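The Robot That Clears the Tables

The evening shift at the Mwakalinga building used to start with a cart. Two cleaners pushed it from floor to floor, and at each break room one of them wiped while the other picked up what people had left behind: cups, napkins, chip bags, the plastic sleeves that cutlery comes in. On a bad night the picking up took longer than the wiping.

Since July the first pass has belonged to a machine. It is a single arm on a wheeled base, supplied by a company called Onavari and known in its paperwork as the Ekex. It goes from table to table, looks at what is on each one, and puts anything it takes for trash into a bag that hangs from its side. It does not wipe, mop or empty bins. Those jobs still belong to people, and the people have opinions about how the split is working out.

Arnar Bech has run the cleaning crew in the building for most of his working life there. He was told about the robot in a meeting that had been called to discuss floor wax.

"They put it at the end," he says. "Any other business. I wrote it down next to the wax."

His first question was whether anyone would lose hours. The answer was no, and so far that has held. The crew is the same size it was in the spring. What has changed is the order of the work, and who is responsible when something goes wrong.

A chip bag sounds like an easy thing to pick up. For a robot it is one of the harder ones. A cup has a fixed shape, and once a machine has learned where to hold it, the next cup is much the same. A bag that somebody has emptied and squeezed has no fixed shape at all. It folds, it shines under the lights, and it gives way when the fingers close. The printing on it may be upside down or half hidden in a crease. A person sees a bag of chips and reaches for it. The software has to settle on a spot to grab, and the spot has to be one that won't slide out. 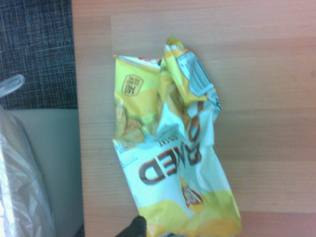

Onavari's answer has been to let the machine fail in front of people who can correct it. When the arm misses twice, it stops, sends a message to a tablet, and waits. Someone on the crew looks at the view from the wrist camera and taps the place where they would take hold. The arm tries again. The try is stored along with the tap, and the company uses the collection to improve the next version of the software.

In the first weeks, the tablet asked for help up to 50 times a night. Bech carried it himself at first because he didn't want to hand the job to someone who already had a full list. Then he found he was doing nothing else. He now passes it around, one night each, and whoever has it is excused from the stairwells.

That arrangement was his idea, and he had to argue for it. The building's managers had assumed the tablet could be answered in spare moments. Bech told them there were no spare moments in a cleaning shift, only moments when somebody was walking from one thing to the next.

"If you stop a person every few minutes, that's a job," he says. "It should be on the sheet like a job."

It is on the sheet now, under the heading "table calls." It pays the same as the rest of the shift, which some of the crew think is wrong. Their view is that they are training a product, and that training is worth more than mopping. Others like the work because it is easy on the knees and would rather not draw attention to it. The question of pay comes up again when the contract is reviewed, and Bech expects it to take up most of the meeting.

The machine has limits that the crew learned quickly. It cannot tell a finished bag from one that somebody means to come back to. In its second week it threw out a bag of pretzels belonging to an engineer who had gone to take a phone call, and he complained to the front desk. The rule since then is that the robot does not enter a room with anyone's coat or laptop in it. A person checks the door first, which adds a few steps to a process that was supposed to remove them.

It is also slow. A cleaner who knows the room can clear a long table in the time the arm needs for a couple of items. The argument for the machine is that it starts before the crew arrives, so that by the time the cart comes off the elevator most of the surfaces are bare. On a normal night it gets through 70 tables without anyone in the room. The crew's work begins with the spray bottle, and the evening feels different when it starts that way.

How different depends on whom you ask. The cleaners with bad backs are in favor, having spent years bending over low tables and reaching down between cushions. One of the younger ones misses working in pairs. The old routine put two people in a room together, and they talked. Now one wipes, the other has gone ahead to do the restrooms, and they meet at the elevator.

Bech has tried to fix that too. On Wednesday nights he leaves the robot on its charger and sends the crew out with the cart as before. The managers agreed to it on the grounds that the staff should be able to do the whole job by hand if the machine breaks down. That is a sound reason, Bech says, and he was glad to let them have it.

A second building across the parking lot, the Lukolska annex, is due to get its own machine next. Its crew has already come over to watch. They spent most of the visit asking about the tablet: who holds it, how loud it is, whether it can be turned off during the meal break. It can. Bech showed them the setting, and then he showed them the sheet with the table calls written in, and told them to have that line agreed before the crate was opened.

The number of calls has come down since the summer. Cups hardly ever need help anymore, and napkins only when they are stuck to the table. Chip bags still make up the largest share. When one comes up on the screen, whoever has the tablet usually taps the twisted end, where there is something to pinch, and goes back to waiting for the next one.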